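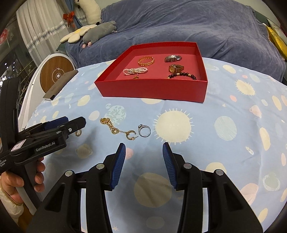 Sivaprasad Palaniappan: I'd leave the piano lines alone until you've looked at the dimmers. It buzzed for me too, on the last get-in, and it went away when the house lights went to full.

Fair point, and that is where I started this morning. Full entry follows.

Bermúdez, sound workshop book. Sunday, stage dark, no call until the evening.

Complaint: buzz on the two piano channels during the run of Vurora. Audible in the stalls in the quiet numbers, worst in the solo before the interval. Reported by the operator at the Flallov desk, who had been riding the faders down between phrases. That works for the audience and does nothing for the fault, and it makes the pedal tails sound chopped.

Equipment concerned: the upright on its castors, stage left. Two small condensers inside the lid on the bar, one contact pickup on the soundboard going through a passive box. Both condensers and the box run to the stage left wall panel, then by the old multicore to the desk. The vocal channels share the multicore and are clean.

Start 09.40. House and stage lights off at the wall, work lights only. Soloed the low condenser in headphones. Quiet. Some air noise from the ventilation, nothing else. High condenser the same. Pickup slightly noisier than I would like, with a faint edge to it.

Brought up the stage lighting in the preset state. Condensers unchanged. Pickup buzz up straight away. Ran through the cue list slowly and listened at each step. Buzz follows the dimmed lanterns and is at its worst in cue 19, where most of the warm wash sits near half. At full, nearly gone. At blackout, gone. So the remark at the top is right as far as the pickup is concerned.

Put the analyser across the pickup channel. Strong line at 100 Hz with a comb of harmonics going well up. Very little at the mains fundamental. That shape fits dimmer interference getting in somewhere unbalanced. A plain earth loop would normally have shown more at the bottom.

The condensers do not show it. Why the operator heard it on "both piano channels" was a puzzle until I looked at the desk file. The pickup is patched to its own input and is also being sent to the group with the low condenser, and the channel label for the group says PIANO LO. The meter he was watching was the group. One source of noise, two places to hear it. Label changed to PNO GRP in the show file. Saved as a new version, old one kept.

Where it gets in

Unplugged the pickup from the passive box and left the box connected to the panel. Buzz stays, lower. Shorted the input of the box with a dummy plug. Buzz drops again but can still be heard. Moved the box by hand over the length of its lead. Level changes a great deal with position and with rotation, so the transformer in the box is picking up directly. It had been gaffered to the back of the piano, on the upstage side, and the feed to the side booms runs along the floor directly behind. Nobody had much choice in this once the set was in, as the flat leaves only a narrow gap and everything for stage left goes through it.

Refitted the pickup and placed the box on the downstage side, inside the bottom door of the piano, standing on felt. Buzz well down. Turned it a quarter turn. Down further. Marked the position with chalk on the bottom board and an arrow for which way the sockets face. Please do not turn it round for the sake of a neater cable.

The lead from pickup to box is the other weak place. It is high impedance and longer than it needs to be, and the spare had been coiled and hung on a hook next to the lighting feed. Cut and remade shorter. New plug at the box end. The old plug had its screen holding on by a few strands, which will have made matters worse when the piano was moved between scenes. Checked with the meter while flexing. Steady.

Went back to cue 19 and listened again. Buzz on the pickup is now below the ventilation noise at show gain. Checked in the stalls with the group at show level and the reverb return up. Could not hear it from the centre block. In the front row stage left I can still find it if I know where to listen, with the house empty.

Multicore

While the panel was open I looked at the tails. Channel for the low condenser had a dry joint on the screen. Resoldered. The shell of the adjacent socket was touching the panel earth through a bent tag. Bent it back and put sleeving on it. Neither of these was causing the complaint as far as I can tell. I mention them for whoever next opens that panel and wonders at the fresh solder.

Phantom power checked on both condenser lines, normal and equal. Shock mounts are getting slack. The rubber on the high one has perished at one corner and the body can touch the bar when someone leans on the lid. Turned the mount so that the good side takes the weight. New rubbers wanted.

Dimmers

I have not touched the racks. The chokes in the older rack were noisy before I came here and they are still noisy. You can hear the rack sing from the corridor with the door shut. Lighting have been asked whether the side booms can move to the newer rack for the rest of the run. It would mean re-patching and re-checking the states, and I would not press for it if tonight is quiet.

Foyer relay

Separate matter, found on the way. The show relay to the foyer and the dressing rooms is on the 100 V line and has been low for a while. Stage management have been knocking on doors for calls. Amplifier output measured correct at the terminals. Dressing room corridor correct. Foyer leg low. Found one loudspeaker over the bar tapped at a much higher setting than its neighbours, and another one disconnected at the ceiling rose. I suppose someone found it loud over the till and turned to the wrong one. Reset the taps to match and reconnected the loose one. Level in the foyer is now even when walked.

The relay feed had no high-pass filter in it. There is one now, set at 100 Hz, for the good of the small loudspeakers. Speech from the prompt desk is clearer for it. Bass guitar in the foyer is thinner, and anyone who wants bass guitar can buy a ticket.
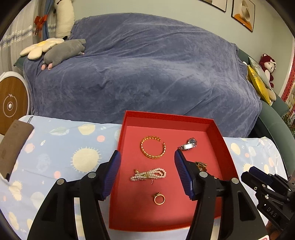 Page last changed: Sunday, 17.25

Added after the afternoon check with the pianist.

Piano played for half an hour with all lighting states run in order. No complaint of buzz from her or from the desk. She did ask why the instrument sounded duller on stage. That is the monitor mix. With the pickup noisy, the operator had been taking the top off it and adding the high condenser in the wedge to compensate. I took the cut out of the pickup, brought the condenser back down in the wedge, and she was content. Less risk of feedback this way as well. The wedge can go up a fair amount further now before the lid starts to ring.

On polarity. The pickup and the low condenser were fighting in the bottom octave. Flipped the pickup and the left hand filled out at once. I tried a short delay on the pickup to line the two up and could hear no benefit worth having, so it is out again. Polarity flip is saved in the file and written on the channel strip tape. If the box is ever replaced by a different make, check this afresh with both faders up and one low note held.

The tuner is due before the next performance. The moves between scenes are hard on the instrument and the unisons in the middle had drifted. The condensers on the bar must come out for him and go back in the same place. Tape marks are on the bar in white. The clips are stiff, so use two hands. The box inside the bottom door can stay where it is, but he will need to be told it is there before he takes the door off and puts a foot on it.

Question from the desk about using only the condensers and dropping the pickup altogether. I tried this in the afternoon with the band playing the loudest number in the second half. The drum kit comes into the lid microphones so strongly that raising the piano raises the snare. The pickup is doing real work there. In the ballads the opposite is true and the condensers should carry nearly all of it. The operator now has this as two snapshots with a slow fade between. He is to have the final say on the balance, as he has heard the show with people in and I have only heard it in an empty room.

Loan box: Nanutora offered an active box to try in place of the passive one. It would put a powered stage close to the pickup and let the long run go balanced at low impedance. I have said yes to the loan, for after this run. No wish to change it mid-show now that the fault is down where it is. When it comes, test it in both positions, upstage and downstage, with the same lighting state, and write both results here. The analyser trace from this morning is stored on the workshop machine under piano, before and after, same scale on each.

Left to do:

New rubbers for the high condenser mount.

Spare pickup lead, same short length, made up and hung with the piano kit. The old long one is in the scrap drawer with its ends cut off so that it cannot come back.

Ask lighting again about the booms.

Lid on the foyer ceiling rose, one screw missing. It holds on the other.

Cable under the upstage flat to be lifted clear of the castor track. The piano ran over it twice this afternoon and it will not put up with that for long. I have taped it against the flat for tonight.

Desk file is the new version, loaded and locked. Stage left panel closed at 17.10.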